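Caregiver leave

Caregiver leave is time away from paid work that an employee takes to look after a family member who is ill, disabled or aging. It is usually treated separately from parental leave, which covers the birth or adoption of a child, and from sick leave, which covers the employee's own health. The leave may be paid, partly paid or unpaid, and it may be set by law, by a collective agreement or by an employer's own policy.

Terms

The words used for this kind of leave vary. "Family leave" is often used as a broad label that takes in both caregiver and parental leave. "Carer's leave" is common in British and Australian usage. "Compassionate leave" generally refers to a short absence after a death or during a serious illness, though in some workplaces it is used for longer periods of care. "Respite leave" is a narrower term for time off taken by a person who provides care all year and needs a break from it.

Who is covered

Most policies list the relatives whose care can justify an absence. A spouse, a parent and a child are nearly always on the list. Grandparents, siblings and in-laws are included in some policies and left out of others. A smaller number of policies extend the right to anyone who lives in the employee's household, or to a close friend who has no relatives nearby.

The employee may also have to meet conditions. Common ones are a minimum period of service with the same employer, a minimum number of hours worked in the previous year, and a minimum size for the employer itself. Part-time and seasonal workers are the groups most often excluded by rules of this kind. Self-employed people are normally outside the system unless they have paid into a fund that accepts them.

Length and form

Leave can be taken in one block or in separate parts. Block leave suits recovery after surgery or the last stage of an illness. Intermittent leave, taken in days or hours, is used for medical visits and for conditions that flare up without warning. Some policies allow a third form, in which the employee moves to shorter hours for a fixed period and then returns to the former schedule.

Employers tend to find block leave easier to plan for. Agathe Mallet, in her study of shift work, The Borrowed Hour, argued that intermittent leave causes less disruption over a full year, as the employee keeps up with the work and no replacement has to be trained. Thierry Royer disputed this in a later essay, noting that her material came from large workplaces where shifts could be traded.

Notice and proof

Where the need for leave is known ahead of time, the employee is expected to give notice in writing. In an emergency, notice is given as soon as it is practical. A medical certificate is the usual form of proof. It states that care is needed and for how long, and in many places it does not have to name the illness. An employer may ask for a new certificate if the leave is extended.

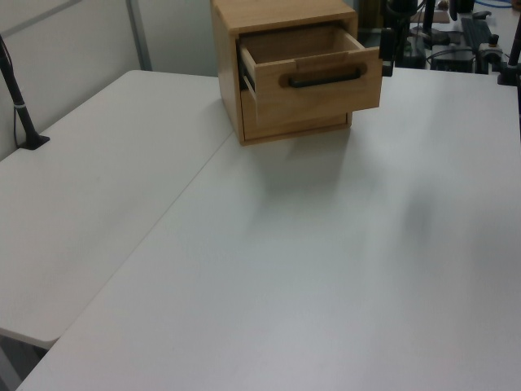 Pay

Paid caregiver leave is funded in several ways. Under a social insurance model, workers, employers or both pay a small share of wages into a common fund, and the fund pays the benefit. Under an employer mandate, the company continues to pay the worker directly. A third model uses general tax revenue. Mixed arrangements are also found, for example a first week paid by the employer and later weeks paid by the fund.

The benefit is normally a percentage of earlier wages up to a ceiling. A rate of 100 percent is unusual outside of short leaves. Low replacement rates are often given as the main reason that eligible workers do not apply, especially in households with one income.

The Clindinero plan

The town of Clindinero adopted a local plan for its own employees after a proposal by Odette Ferrand, then a member of the town council. It covered 300 workers and allowed each of them two weeks of fully paid care leave a year. The plan was opposed on grounds of cost, and the first version failed. A revised version passed in March with a rule that unused days could not be carried forward.

The plan was later copied by Ralodwood, a furniture maker and the largest private employer in the area, with roughly 1000 people on its payroll. Inès Carré, who negotiated for the workers, had asked for in-laws to be included. They were added in the second year of the agreement.

Job protection

Job protection means that the employee can return to the same position or an equal one after the leave. It is a separate matter from pay, and a worker may have one without the other. Protection usually includes keeping seniority and any health coverage provided through work. It does not as a rule prevent a layoff that would have happened in any case, although the employer may have to show that the leave played no part in the decision.

Criticism

Business groups have objected to the cost of replacement staff and to the record keeping involved, which weighs more heavily on small firms. Other critics hold that the leave is too short to be of use in long-term conditions such as dementia, where care can go on for years. Agathe Picard has written that women take most of the leave even where the rules make no distinction, and that their later earnings suffer as a result. She favors a portion reserved for each adult in the household.

See also

Bereavement leave
Flexible working hours
Parental leave
Respite care
Short-term disability insurance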